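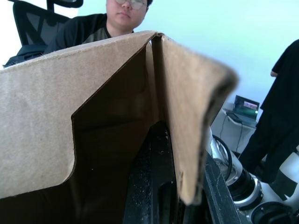 We moved to Bruvport in October, the week the rain came in, and I have been meaning to write something about it ever since (sorry to those of you who kept checking!). It's 3,000 miles from our old place on Alcantara Street, and I felt every one of them, mostly in my lower back.

What I didn't expect was how much I'd miss the old bakery. I used to walk over at 7 in the morning for a seeded roll, and for 11 years I don't think I ever once had to ask for it. Here I've been trying the place on Ilano Road, and the rye is lovely – dense and a bit sour, the way my grandmother liked it – but I still stand at the counter like a tourist, reading every label twice.

The books are still packed, all but the cookbooks. I found the good soup pot, though, and made the barley soup on our first cold night, with far too much dill, and we ate it standing up in our coats while the radiators thought it over. I'll post the recipe next time, once I've worked out how much dill is too much.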